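4.2 How far can the return figures be trusted?

The case for reusable cardboard rests largely on one trial. Kindatden sent 3000 boxes to households in Dalell and Birau and reported that 71 per cent came back fit for a second trip. We are not persuaded. "Fit" was judged by the same depot staff whose bonus depended on the answer, and no written standard was in use until January, by which time most of the boxes had already been sorted. Solís, who checked a batch of 289 for us at the Kaushik depot, passed far fewer of them, mainly on account of crushed corners and flaps torn along the fold.

There is also the matter of what households do with a box once it is open. The trial assumes that it is emptied, flattened and put by the door. Our diaries suggest that it more often stays on a table, open (Figure 2), and is then used for something else. Nine households said they had kept theirs for good, and we suspect that others simply did not say so. 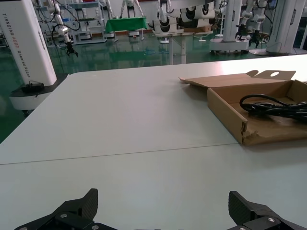
A box kept in this way was entered in the trial's records as "pending", and pending boxes were left out of the total before the percentage was worked out. Putting them back in would lower the headline rate, though by how much we cannot tell from the published tables.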